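The arm lives at the Woldemariam Street workshop now, on the big table by the compressor, and it has been given a name. Mervyn Mottram calls it Stundine, after a boat he once sold at a loss, and I should have read more into that.

We started on it in September with a simple plan: mount the gripper, teach it to pack cables into boxes, go home. The mounting took 7 evenings. Four of those went on a flange whose bolt pattern matched nothing either of us owned, and one went on finding the bolts, which were in my coat.

Teaching it has been slower. You guide the thing through a pickup by hand, it records what you did, and after enough repetitions it is supposed to get the idea. My notes say 47 good runs so far. The forum post I was following suggests 1,000. I have a job.

By Thursday we had the table laid out the way I wanted it. Cables are a rotten thing to start with – every bundle settles into a new shape the moment you let go – but Mervyn had already cut a deal with himself that we would do cables, and he owns the arm.

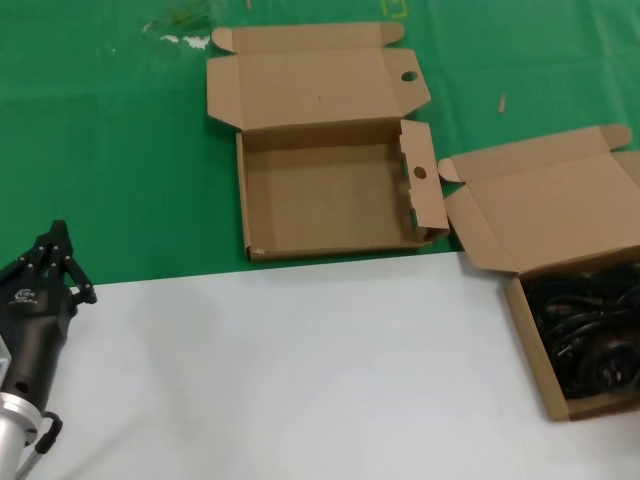
Stundine on the left, empty box at the top, cables on the right.

The white sheet was my idea. Black cable on green cloth gave the vision code fits, and it kept reporting the creases as things worth grabbing. With the sheet down it finds the bundle nearly every time. Then it closes its fingers, comes up with one loop, and drags the rest along like a dog on a lead.

I tried slowing the lift. I tried a lower approach. Mervyn tried talking to it, and I'm sorry to report his run was the best of the evening.

Next job is the fingertips. I have some grippy rubber pads left over from the Flundau project (the page turner, the less said the better) and I think they'll go on with contact cement. If they don't, there's the other option, where I pack the cables myself in four seconds and we all pretend it was the robot.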